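How a Robot Hand Gets Its Checkup

Have you ever tried to pick up a big tray with mittens on? You probably squeezed too hard, or not hard enough, and maybe the tray tipped over. A robot hand can have the same sort of trouble, and so the people who look after it spend a good part of their day helping it get its grip right.

At the Grundon workshop in Bruresville there is a robot called Bunting. Bunting's job is to practice moving car-sized parts, the big awkward kind that are hard to hold. Estrella Arellano has looked after Bunting for 3 years, and she keeps a thick notebook with a page for every checkup. The last time we visited she was on page 754, and she let us turn the pages (with clean hands, please!).

A checkup starts with the fingers. Your fingers bend at the knuckles, and a robot's fingers have joints that bend in much the same way. Estrella switches the power off, waits for the light on the control box to go dark, and then moves each joint gently back and forth. If one feels gritty, like a bicycle chain with sand in it, she cleans it with a soft brush and tries again.

Next come the cables. A cable is a bit like a nerve in your arm, carrying messages up and down. It needs enough slack to let the wrist turn, but too much slack and it could catch on something. Estrella turns the wrist slowly all the way one way and then the other, watching the cable the whole time.

Then it is time to lift something.

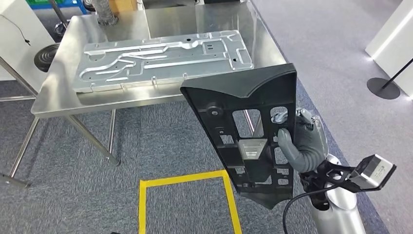
Big panel, careful fingers! The hand is holding on by a rib at the side, and the yellow tape marks a spot on the floor.

Parts like this one are tricky because they are wide and full of openings. Where would you hold it? A rib is a good place. Ribs are the raised strips that make a thin part stiff, and they give fingers something to wrap around.

The part that makes a joint move is a motor. One kind, called a stepper motor, turns in tiny, even steps, like the second hand on some clocks. Tell it to take 35 steps and it will try to take exactly 35, then stop. If the motor slips and misses a few, the hand ends up in the wrong place, so Estrella sends it back to its starting position and has it begin again.

Tape on the floor is a helper too. It gives the people setting up the job an outline to aim for, and when a part ends up crooked they can see it right away and change the robot's instructions a little.

Katsuhiko Honda, who writes those instructions, told us his favorite sound is the small click the wrist bolts make when they are tight enough. We listened for it, and yes, you really can hear it if everyone stops talking!

Try it yourself: Ask a grown-up for a large piece of cardboard. Lay a sheet of paper on the floor as your target. Hold the cardboard by one edge with one hand and set it down on the paper as neatly as you can. Now try holding it in a different place. Which way was easier?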